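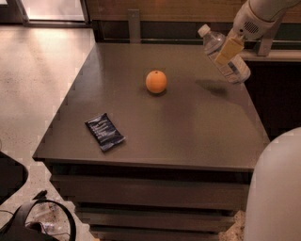
The Small Table by the Door

Every house has a spot where things land. Ours was a kitchen chair for years, and before that a windowsill (a bad idea, with bananas), and I suspect yours is somewhere between the front door and the first place you can sit down. You come in, your hands are full, and you let go of whatever you didn't finish that day.

I've become fond of what turns up in these places. An orange, for instance, will sit out on a table for days without complaint, looking cheerful, while everyone in the family walks past it on the way to the cookies. A snack in a wrapper has a much shorter life. And then there is the water bottle, which travels out and back so many times that it hardly counts as belonging to the house at all.

Last April I decided to give all of this a proper home, and I went looking for a small square table. Dark, I thought, and low enough to drop a bag on. I tried Festton first, where the tables were lovely and far too big, and then spent a long Saturday in the back rooms at Clanitz, where they let you wander and pull out drawers as much as you like. I came home with a secondhand one in a deep brown, drawers below the top, one of them sticky. My sister-in-law rubbed a candle stub along the runners and it has behaved ever since.

A dark top is kind to coffee rings and merciless about dust, so keep a soft cloth in the top drawer. If yours has a bit of shine, wipe it with the cloth barely damp and go over it again with a dry one. Citrus is best set down whole; juice left overnight can dull a finish, as I learned with half a lemon and a great deal of optimism.

As for what belongs on it, I'd stop at fruit, something to nibble and something to drink. Keys go in a drawer, and so does the mail. I bought a handsome Okton tray to hold everything together and gave it away after two weeks, as it took up nearly all the room and filled itself with receipts. A bare top gets cleared because you can see what needs clearing.

We do it on Sunday evenings now, and it takes five minutes if no one gets talking. Wrappers go in the trash, bottles get rinsed, and the fruit is given a squeeze. Anything going soft is breakfast on Monday, usually sliced over oatmeal with a little cinnamon, and the bowl generally ends up back on the table by the door.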